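Grenberg Open Laboratory Day
From the reference pages of the Lukik technical wiki

The Grenberg Open Laboratory Day is a public demonstration of tabletop robot manipulation held each March at the Grenberg technical center. It is organized by the center's automation group together with Masson, a maker of control software, and Imton, a supplier of machine parts. The event is best known for its block-and-bowl demonstration, in which a robot arm handles a small block and a bowl on a wooden table. 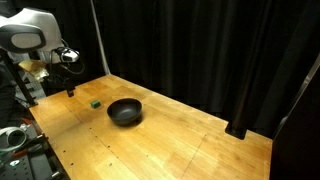 Demonstration station

The station consists of a robot arm with a wrist camera, a wooden work table, and a black curtain behind it. The curtain keeps visitors and passing staff out of the camera's background. It also reduces changes in the image when the hall doors are opened.

The standard objects are a black bowl and a small green block. Both are placed by hand before each run. Placement is not measured, and the arm must find the objects from camera data alone. The two are normally set about a bowl's width apart, although visitors may ask for a different spacing. Objects set too near the edge of the table are moved inward by the operator.

Task

The basic task is to pick up the block and release it inside the bowl. A run is scored as complete when the block comes to rest in the bowl and the arm has returned to its start position. A block that lands on the rim and falls outward is scored as a miss, as is a run in which the bowl is pushed off the table. The time limit is 30 seconds, counted from the operator's start command. The arm is allowed 2 attempts at the grasp within that limit.

A matte bowl is used on purpose. An earlier glazed bowl produced bright reflections under the hall lights, and the vision software sometimes read these as separate objects. The green block was chosen for its contrast with both the table and the bowl.

Visitor sessions

Visitors enter in small groups and stand behind a floor line in front of the station. Each session opens with a short talk on the control software, followed by several runs. Questions are taken while the objects are being reset -- the arm is held in a stopped state during this time. Visitors may choose where the block is placed but do not enter the work area themselves.

A second part of the session covers failed runs. The operator replays the wrist camera recording and points out where the grasp went wrong. Common causes are a poor estimate of block height and early closing of the fingers.

Attendance and records

The most recent event drew nearly 660 visitors. Run records have been kept since the demonstration was introduced, and the log now holds 2679 entries. Each entry lists the software version, the result, and the elapsed time. Entries from the first event lack software versions and are left out of comparisons between releases.

See also: Grasp planning; Wrist-mounted cameras; Masson control software

Page last edited 24/06/2026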